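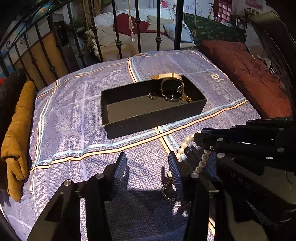
I've been trying to write one line a day since October, and March 25, 2025 is the first time I've sat down to read the whole lot back. The notebook is a Fledent, the small kind with 365 numbered spaces and no dates printed, so a skipped day doesn't leave a hole. It lives by the bed. My watch, the one with the cream leather strap, comes off at night and goes into an open black box with a ring and a gold chain that has been tangled for as long as I can remember, and putting the watch away is my signal to pick up the pen. Before I tied it to something I already did every night, I kept forgetting.

I've filled 122 lines. That's fewer than the number of nights that have gone by, and I'm fine with it. I had two bad stretches, one when I had the flu and one when we were at Larnidano for my aunt's move and I left the notebook at home. I thought about filling those days in from memory and decided against it.

Most of the lines are dull. A lot of them are weather. I counted 40 that mention food, and 6 of those are the same lentil soup. I apparently thought it was worth recording every time. One line says only "bus again" and I have no idea what happened on the bus.

Some of the dull ones turned out to be the ones I liked reading. In November I wrote "neighbor's porch light fixed, hall is dark now," and I remembered how that light used to come through the glass over our front door, and how I'd complained about it for a year. I would have lost that completely. The lines where I tried to say something wise are hard to get through.

I tried doing this on my phone first, with an app called Jara. It worked fine, but every time I opened it I ended up reading something else. I also used a big Homent planner two years ago and quit by the second week — there was a full page for each day, and a blank page made me feel behind. One line is short enough that I can write it when I'm half asleep, and judging by the handwriting I often am.

I've made one change. I now write the first thing I think of and don't go looking for the best part of the day. It takes less than a minute. Last night's line was about the kitchen drain, which is slow again, and I still need to call someone about it.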